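Module Handbook Supplement
Unit 4: Steaming, Poaching and Other Moist Methods
Catering Foundation Course, Radell College
Unit leader: Danuta Urbańczyk
Practical sessions: Stanisława Kurek

4.1 Scope of the unit

This unit deals with the cooking of food by water and water vapour. Students should already have completed Unit 3 (Dry Heat) and should bring their signed kitchen safety sheet to the first practical. The unit carries 18 hours of taught time, divided between the lecture room and the training kitchen.

Assessment is by one written paper and one observed practical. The written paper takes place in January. Dates for the practical are posted outside the kitchen office.

4.2 Terms used

Boiling: cooking in water at a full, rolling bubble. At sea level this is 100 °C.

Simmering: cooking in water just under the boil, with small bubbles rising at the edge of the pan.

Poaching: cooking in liquid that is hot but scarcely moving. For the purposes of this course, the lower limit is taken as 70 °C.

Steaming: cooking in the vapour above boiling water, the food being held clear of the water itself.

Students often confuse poaching and simmering in the written paper. A description of the surface of the liquid is required for full marks.

4.3 How steam cooks

When water turns to steam it takes up a large amount of heat. When the steam meets cooler food it turns back to water and gives that heat up again. The transfer is rapid at the start, while the food is cold, and slows as the surface warms. For this reason a steam burn can be more severe than a burn from dry air at the same temperature. Lids are to be lifted away from the body, and a dry cloth is to be used at all times.

Steam at ordinary pressure does not brown food. The reactions that give colour and roasted flavour need a hotter, drier surface, as covered in Unit 3. Where colour is wanted, a second method must be used before or after steaming.

4.4 Effect on vegetables

Some vitamins, vitamin C among them, dissolve in water. A vegetable boiled in a large pan loses part of these to the cooking liquid. Steaming generally reduces the loss. Green vegetables keep their colour best when the cooking time is short and they are served at once. If they must be held for service, they should be cooled quickly in iced water and drained well.

4.5 Effect on doughs and batters

Starch swells and sets in the presence of heat and moisture. A thin wheat wrapper becomes soft and slightly clear; a raised dough becomes light and white, with no crust. Both will stick to an untreated surface, so a liner of paper or cabbage leaf is placed underneath. Space must be left between pieces, particularly with raised doughs.
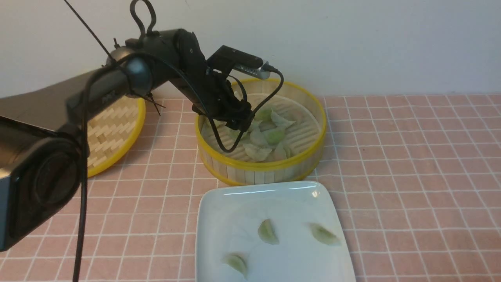
Filled items require separate attention. The outside may be fully cooked while the centre remains below a safe temperature. One piece from each batch is to be tested with a probe, and the reading is to be entered in the kitchen log. Fillings containing raw meat or fish must not be prepared more than one session ahead.

4.6 Preparation for the practical

Each student will cook one vegetable dish and one filled dough of their own choice. A written plan must be handed to Ms Kurek before the session and should state:

the order of work
the quantity of each ingredient
the time at which each item goes on the heat
the checks to be made before serving

Students with a food allergy should speak to Vija Rozīte at the college office before plans are submitted.

4.7 Reading

Chapters 6 and 7 of the course reader. The section on pressure cooking is not examined this year.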